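Prirnik 2.6 is out, and the planner finally treats both arms as one problem!

Until now Prirnik planned each arm on its own and let the second one wait whenever the paths got close. It was safe, but painfully slow around furniture and drawers. The new release searches for both motions together, so one arm can stay at the cabinet while the other reaches into the drawer.

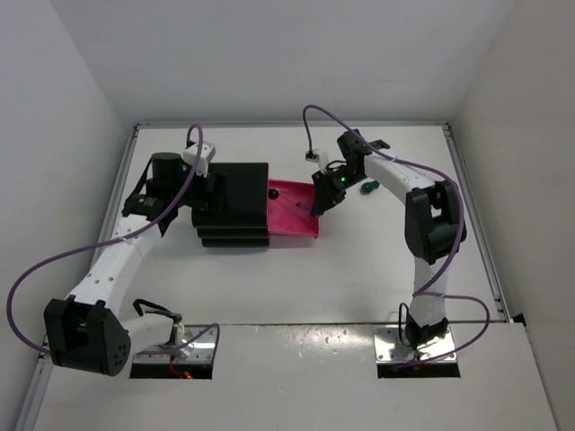 Two arms at the drawer cabinet, with the right gripper down by the tool in the open tray.

We're very happy with the collision checker too. It now runs 2,000 checks per planning cycle (the old default was a lot lower), and you can set separate margins for the grippers and the elbows. Please do set them – a wide elbow margin still makes the planner give up early in tight spaces.

Also in this release: 14 bug fixes, a cleaner log viewer, and config files that load straight from Findum. Old configs need one small edit, explained in the upgrade notes. Udeo support is next on the list and should land in January.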